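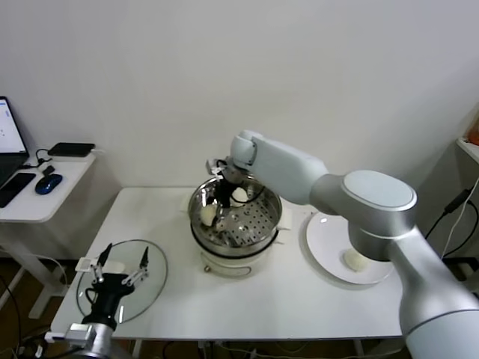

Navia Lunch Group
Minutes of the February meeting
February 17, 2024, Room 1717

Present: members from the front office, the workshop, the print room, the second-floor studios and the library desk. Apologies were received from the night shift and from the member who normally looks after the freezer key.

1. Minutes of the January meeting

The January minutes were read and accepted with one correction. Under "Purchases" they said that the group had agreed to buy a second steamer. The group had agreed to look at prices for a second steamer. The correction was written into the file copy.

2. Matters arising

The drain in the small sink has been cleared. It was rice. The sign asking people to scrape plates before rinsing has been moved from the side of the refrigerator to the wall over the faucet.

The lost-property box was emptied at the end of January. Two lunch containers with no name on them are still on the windowsill and will go to the charity shelf after this week.

The request to the building office for a later closing time on the corridor door has had no reply. The secretary will ask again.

3. The steamer

Most of the meeting was spent on this item.

The electric steamer has been in regular use since the bun lunches began. Members from the print room reported that it is now used on days when there is no bun lunch as well, mostly for reheating. There was no objection to this. The print room asked for the rules to be written down so that people stop learning them from whoever happens to be standing there. The following was agreed.

Water goes in before the tray and before the power is turned on. Use cold water from the filter jug. If the pot has boiled low during a second batch, turn the cooker off, lift the tray with mitts, and top up with hot water from the kettle. A workshop member said they had always topped up with cold and never had a problem. Others said it adds a long wait in the middle of lunch. Hot water was agreed.

Each bun sits on a square of parchment paper, or the tray is wiped with a little oil first. The group could not settle on one of these. The studios prefer oil and say the paper gets soggy and tears off with the bottom of the bun. The front office prefers paper and says the oil leaves a film that is hard to get out of the holes in the tray. Either is allowed for now. Whoever steams also washes the tray, with the small brush, from both sides.

Buns need space between them. They swell, and two that touch will pull the skin off each other when they are separated. A short discussion followed about whether it is worth running the steamer for only a couple of buns. It was felt that people eat when they can and should not have to wait for others to make up a full tray.

The glass lid goes flat on the table when it is off the pot, and it stays on the table where everyone can see it. It is not to be leaned against the wall or left on a chair. The lid should be lifted away from the face, with the far edge coming up first. One member reported a steam burn on the wrist in January. It was minor and is in the accident book.

After the cooker is switched off, the lid stays on for a few minutes before it is opened. Several members said their buns had collapsed and gone wrinkled on top when they opened it right away. The library desk said that theirs collapse whatever they do. It was suggested that this may be the dough and not the lid. See item 4.

Cooked buns go on a plate, and the plate stays next to the steamer. Please stop carrying them to the desk by hand in a paper towel. The crumbs are being found by the cleaners — and the paper towel sticks.

The base of the steamer is never put in the sink or held under the faucet. Wipe it with a damp cloth when it has cooled. The pot may be washed in the sink.

The secretary will type this up on a single page and put it inside the cupboard door.

4. Buns

The group has bought frozen plain buns from Tritance since the fall. The last delivery was late and had partly thawed and refrozen, and a good number of the buns were stuck together in the bag. A studio member telephoned and was offered a credit on the next order. The credit was accepted.

The meeting then discussed whether to carry on with Tritance or make buns from scratch. The workshop offered to make the dough on the morning of the next lunch. Points raised:

The flour costs very little next to the frozen buns. Time is the main cost. The dough has to be mixed, left to rise, shaped and left again, and the room is booked by others until mid-morning. The second rise could be done on the side desk, where there is space to leave a covered board without anyone moving it. Not everybody agreed about the space. The front office keeps its paper supplies there before a mailing and would need warning.

Plain flour and the low-protein bun flour were both spoken for. The low-protein flour gives a whiter bun. It has to be ordered and comes only in large bags, and the group has no dry place to keep a large bag. It was agreed to try with ordinary plain flour first.

Filling was raised again. Plain buns remain the default so that all members can eat them. People can bring their own things to put inside or alongside. At the last lunch the scrambled egg and the pickled mustard greens went first, and most of the peanut butter went home again. Anyone bringing pork should bring it in a separate dish with its own spoon.

Decision: one trial of homemade dough at the March lunch, with one bag of Tritance buns in the freezer in case it does not rise. The order for that lunch is for 50 buns in all, homemade or bought. Any left over are to be frozen once cold, in a labeled bag, and not left in the pot overnight as happened in January.

5. Second steamer

Prices were brought for two models, the Zoubi with stacking trays and a larger version of the one we have. The Zoubi takes up less table and holds more. Against this, the lower tray drips and the upper tray cooks more slowly, so the trays have to be swapped partway through. A member who has one at home said they do swap them and it is no trouble once you are used to it.

The larger single pot would be simpler to clean. It would not fit in the cupboard with the shelf where it is now, and moving the shelf means asking the building office.

There was also a view that a second steamer is not needed and that two sittings would do the same job for free. This got more support than expected. The purchase is put off until after the March lunch, when the two sittings will be tried.

6. Table and room

The white table is to be used for cooking and serving only during lunch hours. Laptops, mail and coats go elsewhere. The steamer should stand well back from the edge and the cord should run toward the wall, never across the side where people walk.

The wall behind the table wants wiping down. It is a light color and steam brings up the marks. The print room will do this with sugar soap before the next lunch, and will test a corner first in case it takes the paint off.

The question of a mat under the steamer was raised. Some felt the table is fine without one. Others have noticed water collecting under the base after a long session. A member will bring in a silicone mat from home for the group to try, and would like it back if it is not wanted.

Booking for the room is now through Vureo. Several members have not been able to log in. The library desk will show anyone who asks. Until this is sorted out, the paper sheet on the door also counts, and if the two disagree the paper sheet wins.

7. Money

The lunch jar and the online payments together came to nearly enough to cover the January food. The shortfall was made up from the float. The price of a lunch stays the same. Members who take a bun or two and nothing else should put in whatever seems fair. A proposal for a fixed price per bun was not taken up.

8. Any other business

The tongs are missing. If they went home with someone in a box of leftovers, please return them. The wooden ones are not a good replacement and have started to split at the hinge.

The front office asked whether the steamer could be used for fish. After discussion the answer was no, on account of the smell getting into the next day's buns. Vegetables, corn and dumplings are fine.

A request for soy milk to be offered at the next lunch was agreed. Unsweetened, with sugar on the side.

The member who asked about composting the used parchment paper was told that the building's bin does not take it if it is oiled.

9. Actions

Secretary: type up the steamer page; write to the building office about the corridor door.
Workshop: dough for the March lunch; let the front office know which morning the side desk will be needed.
Studios: confirm the Tritance credit and order one bag.
Print room: wipe down the wall; look for the tongs.
Library desk: Vureo help.

The next meeting will be after the March lunch, same room. The meeting closed at noon.

Comments

Guest
Can the page for the cupboard door say how long to steam from frozen? I do twelve minutes but I've seen people do twenty. It isn't in the minutes.

Guest
Fifteen from frozen, counted from when the water boils. Agree it should be on there.

Print room
Tongs found. They were in the drawer with the extension cords. Wall will be done this week.

Guest
Please can we have a separate brush for the tray. The one on the sink has been used on the coffee pot and you can taste it.

Guest
I was the one with the peanut butter. Will bring sesame paste next time and see if that goes any faster.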